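Milura toy swap back on, bigger room this time

2025-04-02

Blocks, balls and baskets wanted. The Milura toy swap is back after the winter break and the sorting table is set up again, white cloth and all.

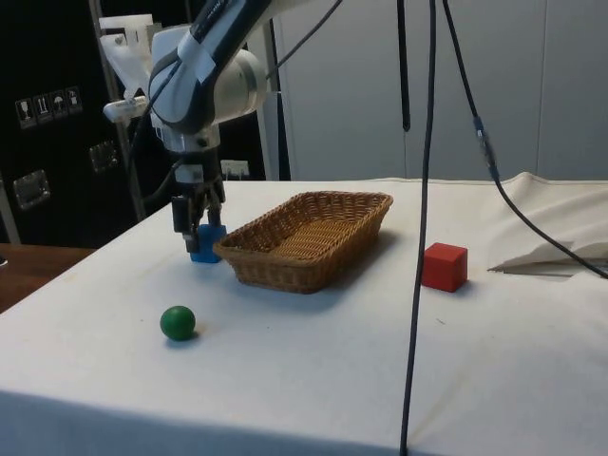

What's changed

New room, for a start. The swap has moved out of the old Drendelel shop and into the hall behind the library, side door, up the ramp. More floor, better light. Parking is still bad so walk if you can.

Last year 400 toys changed hands over the whole season. Organizers want 1000 this time, which sounds like alot but the sign-up sheet is already at 54 families.

How it works

Same as before. Bring clean toys in a bag or basket, get a token for each one, swap tokens for whatever you like. Tokens from last year still good. Single pieces are fine too, a cube or a ball on its own will go in the loose bin and kids can take one from there without a token.

Wicker baskets especially welcome, they ran out of things to carry stuff home in last time. Plain ones, any size. Ñahui, the cafe on the corner, has offered to collect them at the counter for anyone who can't make the drop-off hours.

What not to bring

No stuffed animals this season, there is no space to wash them. No battery toys with the cover missing. Puzzles only if complete, please check before you come, the pile of half puzzles from last year is still in a closet somewhere. Car seats and high chairs can't be taken either.

Drop-off and dates

Drop-off is mornings only, 9 to noon, at the side door. Please dont leave bags outside overnight. First swap is in June, exact date to be posted on the library door and in the Jutine newsletter once the hall confirms. There are 14 tables to fill, and anyone wanting to run one for an hour can put their name down at the front desk.

Entry is free. Leftovers go to the preschool and the after-school club.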